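How to wash a wool jumper by hand

Posted March 10, 2018 in Home, Fovancombe

If you've got a favourite jumper that has seen you through December and beyond, it probably deserves a proper wash by now, and I promise it's a gentler job than people fear (I put mine off for years!).

Fill a clean sink with cool water and stir in 2 capfuls of wool wash. Lay the jumper in, press it under with flat hands and leave it for ten minutes or so while you make yourself a cup of tea. Please don't rub or wring it, however tempting that is.

Let the water out, press the jumper against the side of the sink, then rinse in fresh cool water until the suds have gone. Roll it up in a big towel and lean on it, all your weight if you like.

Dry it flat, away from the radiator, and ease the cuffs back into shape while you're passing. 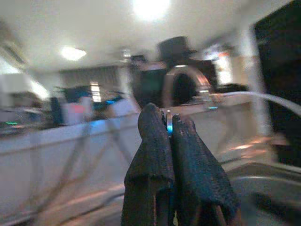
A reader in Brelutden writes that she adds a splash of white vinegar to the last rinse, and that her oldest cardigan comes up lovely and soft. I'm trying it on the next one.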